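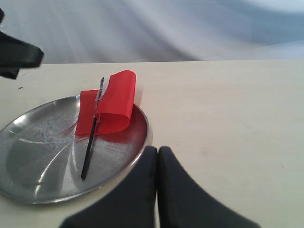 Little red flags on sticks keep fraying and coming off, what am I doing wrong?

Posted by Ileana Ene, March 2018

Hi all! I'm making mini flags for my niece's school fair (they go on the cupcake table and then the kids take them home) and I am slowly losing my mind. The flags are plain bright red, each one on a thin black stick, and I've been fixing the cloth to the stick with clear tape. It was going great until I picked up the first batch the next morning and half of them had started to slide around or peel.

The other thing is the edges. I cut them with my ordinary kitchen scissors and one corner always starts to go, little red threads fanning out all over the place. I've been doing the work over a steel plate so I don't lose bits in the carpet, and by the end of the evening the plate looks like somebody gave it a haircut. And they curl! One side hangs nice and flat and the other side rolls up like a rug and won't lie down.

I need 200 of these and I've made 42, so there's still time to change how I do it, but I don't want to throw out the ones I already have. I'd rather not sew. I own a glue gun but I'm scared of it. The cloth is thin polyester off the end of a roll, no idea what it's called. Any ideas?

Mirjana Spahić

Oh I feel this! I did table flags for my parents' anniversary and went through the exact same thing, right down to finding red fluff in my socks a week later.

For the fraying, change your scissors first. Pinking shears (the zigzag ones) help a lot, and you can go over the flags you've already cut, you'll just lose a tiny bit off each edge. If you don't want to buy shears, get a bottle of fray stopper from the sewing aisle. I used one called Lellero and it was fine, a bit stiff when it dried, but on a flag that's kind of nice. Put a thin line along the cut edge and leave it on baking paper overnight. NOT on newspaper. I had headlines on three of mine.

Now the tape. Ordinary clear tape doesn't love a skinny round stick, there just isn't much for it to hold on to. What worked for me was fabric glue. Lay the cloth flat, run a line of glue down the middle, put the stick on it, then fold the cloth over so the stick sits inside the fold and press the two halves together. You get a double flag, it hides the stick, and the two layers hold each other straight so you get way less curling. It does use twice the cloth, so measure what's left on your roll before you commit!

For the ones that are already taped, I'd peel the tape off slowly and wipe the stick with a little rubbing alcohol before gluing. The sticky stuff left behind stops the glue from grabbing.

Oh, and iron the cloth before you cut it. Low heat, with a tea towel on top. Try a scrap first, thin polyester can shrivel up on you in about a second.

Cornel Tudose

just use paper

Rostislav Brabec

Paper is a fair point if they only have to last the afternoon, but if the kids are taking them home I'd stay with cloth. Mine would have had a paper one in shreds before we reached the car.

I agree with most of what Mirjana wrote. I'd go easier on the glue though, because on thin cloth it soaks through and leaves a dark patch, and on red you really see it. Double-sided tape, the narrow kind, did the job for me: a strip down the cloth, stick on top, fold over, pinch. No drying time either, and I got through 60 in one evening with the TV on.

One more thing about the curling. If your cloth came off a roll it probably wants to keep rolling the way it was stored. After ironing, stack the cut pieces under a couple of heavy books overnight. And check the ends of your sticks if they're going in cupcakes! I gave mine a quick rub with sandpaper and wiped them down.

Ileana Ene

Thank you both (and Cornel, I laughed). I tried the fold-over with narrow tape on five of them tonight and they look so much better already. The fray stopper is on my shopping list for tomorrow. Does anybody know if it washes out of a tablecloth? Asking before I open the bottle this time.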